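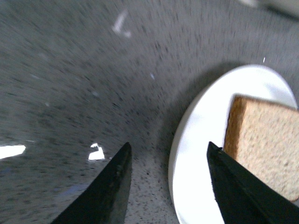
**Figure 4.1** A slice of bread on a round white plate, set on a gray speckled countertop.

# Chapter 4: Work Surfaces and Plain Service

A kitchen counter takes more use than any other surface in a home. Food is cut near it, dishes are stacked on it, mail gets dropped on it, and bags that were on the floor of a car are lifted onto it. Chapter 3 dealt with storage. In this chapter we move to the counter and to the simplest kind of meal service, one item on one plate.

Bread is used throughout the chapter as the practice food. It costs little, it needs no cooking, and it shows mistakes. A slice put down on a damp plate goes soft underneath. A slice left out over lunch dries at the edges. Crumbs mark every place the bread has been, and a student can look at the counter afterward and see how the work was done.

## What you will learn

By the end of the chapter you should be able to:

- name the common countertop materials and say how each is cleaned
- clear, wash and dry a work surface in the right order
- choose a plate that suits the size of the food
- plate a single slice and clear up after it

## Key terms

**Work zone** – the part of the counter kept free for preparing food.

**Landing space** – the part of the counter beside a stove, sink or refrigerator where things are set down for a moment.

**Rim** – the outer edge of a plate. Food is kept off it so the plate can be carried.

**Sealer** – a liquid that soaks into stone and slows down stains.

## 4.1 Reading a surface

Before you clean a counter, find out what it is made of. Speckled patterns are found on natural stone, on engineered stone and on printed laminate, and from across the room the three can look alike. Touch helps. Stone usually feels cool to the hand. Laminate feels warmer and often shows a seam or a dark line at the front edge.

A speckled surface has one drawback for the learner. Small crumbs and coffee grounds disappear among the dark and light grains. Do not trust your eyes alone. Run a dry, clean hand over the work zone, and bend down to look along the counter toward a window or lamp. Genji Shimada, who taught the Grevley home skills course for 12 years, had his students do this check before every lesson, and it is repeated in each of the exercises that follow.

Plain white plates are the opposite case. Nearly everything shows on them, including water spots and the thin gray marks that cutlery leaves. A plate that looks clean in the cupboard should still be looked at again under the light.

## Before you begin

For the first exercise each pair of students will need:

- one slice of bread
- one round plate
- two cloths, one damp and one dry
- mild dish soap and warm water

Wash your hands and clear the work zone completely. Leave the bread in its bag until the counter is dry, then turn to Exercise 4A.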